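Screen print cracking on black cotton tees

terner_press
Plastisol on black cotton, two colors, cream over red. Prints crack across the upper back after 6 washes. Flash is fine, final cure is 13 seconds under a Flendura panel. Ink or cure?

mesh_and_squeegee
Cure. 13 seconds only heats the surface. Slow the belt and put a probe in the ink film. The panel readout tells you air temperature.

firkstead
Disagree. I'd look at the cream first. A heavy deposit cracks at any cure. Upper back logo, rounded letters, same placement I use:
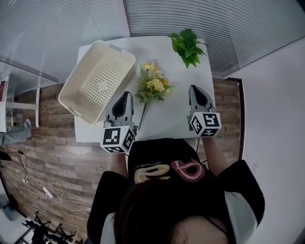 Reply 4
mesh_and_squeegee
A heavy deposit needs more dwell, so it's still cure. Do a stretch test before blaming the mesh.

Reply 5
terner_press
Stretch test failed on both colors. Will rerun at half belt speed and wash again.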